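Search the archive
Enter keywords

From: Mayuree Somboon
To: Stedora list
Date: 15 Jun 2020
Subject: Re: Open day at Kamwood

On Monday Callum Dalgleish wrote:
> Is the cloth demo worth the drive? I saw the one in January
> and it was all rigid parts.

Callum, yes, go! I stayed for 2 hours and would have stayed for six. Both arms work on the same heap of cloths – up to six at a time – and Sevim Keskin lets you pick the next batch and answers everything you throw at her. I've never been so happy watching laundry.

Ask her about grip force, she lights up.

Mayuree

We use cookies to remember your list settings. OK

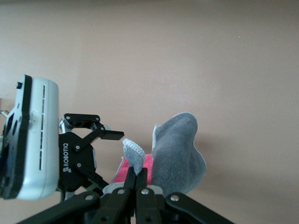

Two grippers and the gray and pink cloths, Kamwood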